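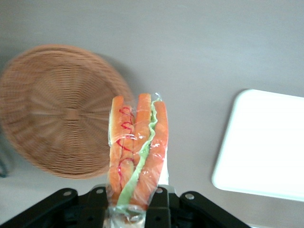

How far ahead can the hot dogs be wrapped for the Thursday snack table?
The same morning, and they go out in the baskets by noon.

Minutes, Lurkgate Hall snack table, April

Present: Ieuan Eynon (chair), Gudrun Brinkmann, Frauke Sauerland, Uwe Sauerland. Apologies: Ute Dreßler.

1. Last minutes agreed. Uwe asked that "rolls" be changed to "buns" in item 4.

2. Wrapping. Clear film stays. Frauke finds the paper bags go greasy and people can't see which ones have lettuce. Ketchup goes on before wrapping.

3. Baskets. Gudrun will bring 2 more from Vumthorpe. Sandwiches to lie in one layer.

4. Price. Left as is until summer. Uwe against.

5. Order. 44 buns for next time, up from 25. Frauke to phone it in.

6. Next meeting in the side room, same time. Ute to be asked about the key.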